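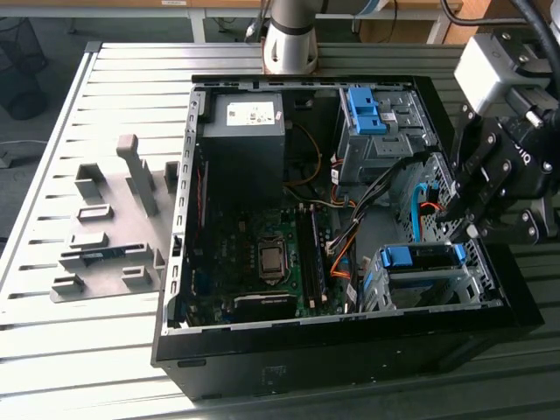
Photo: Suominen workshop, bench 6

April, after lunch

Tower 113 on its side, panel off. Only 200 more like it to go before the Ernby store room is empty, so morale is what you'd expect.

Processor's still in its socket, which puts this one ahead of the last lot. Two drive cages with blue plastic latches, a colour chosen by someone who thought we'd enjoy this. Drives first, then the black cable bundle, then the card. Leave the yellow and orange wire alone until the supply is out. I have learned this twice.

Supply label is in very small print. Find the good glasses.

Screws go in the Curnitine tin, not the mug. Still to do: ask Trarnport if the 400 bags are anti-static or just grey.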